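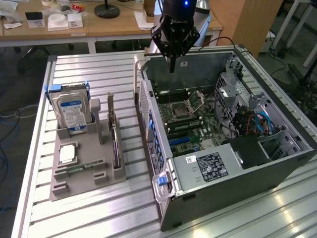 An open desktop tower on the work table, side panel off.

The exchange coordinator at Milcombe High has nine minutes before the next bell and a stack of permission slips under one arm. She talks while walking. The students from Dallport landed last night, she says, and two suitcases did not.

"They'll turn up. They always turn up. One year it was a cello."

This is the exchange's first winter visit. It used to run in July, when Milcombe was half asleep and the guests mostly saw a locked building and somebody's pool. Moving it to January was her idea and she got some pushback for it.

"Parents said it's too cold, it's dark at five, what will they do. They'll go to school! That's what they'll do. They sit in chemistry, they eat the bad pizza. In July we were basically a travel agency."

There are 20 guests this time, staying with families all over town. Matching them took most of the fall. Allergies, dogs, who can't share a room, who wants a piano in the house. She does it on index cards on her kitchen floor and won't switch to a spreadsheet, though her co-chaperone has built one for her twice.

Money is the harder part. The district covers the buses and nothing else. A bake sale, a car wash and a very long trivia night brought in $4,000, and that pays for museum tickets, the farewell dinner and a cushion for emergencies. New winter boots, for instance. Three kids came in canvas sneakers.

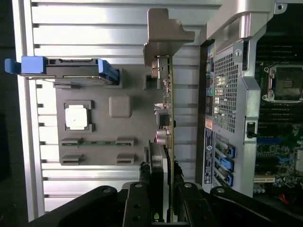
Expansion card with its metal bracket at the top.

One of the hosts, a junior, sits in on the second half of our talk, which happens in the hallway outside the Hollmann Auditorium. He stayed in Dallport last spring with the same boy who is now sleeping in his brother's room.

"Over there I was the quiet one," he says. "I didn't get the jokes til like the last week. Now he's the quiet one and I keep forgetting, I talk way too fast."

What does he do about it?

"Slow down. Or we just play cards. He cheats."

The visitors follow a host's schedule in the morning and have there own program after lunch. Town hall, the ice rink, a day trip to the Brornska museum. Friday-night basketball too, if the coach will save a row of seats. He hasn't answered her emails.

Not every pairing works. The coordinator has moved kids to another family before, quietly, and says she would rather do it on day two then on day ten. She gives every guest her cell number on a card and tells them to call at any hour. Most calls are about the wifi.

Bell. She's already moving. Last question, shouted: will it be winter again next year?

"Ask me when the suitcases get here."

The farewell dinner is open to all host families, sign up at the front office.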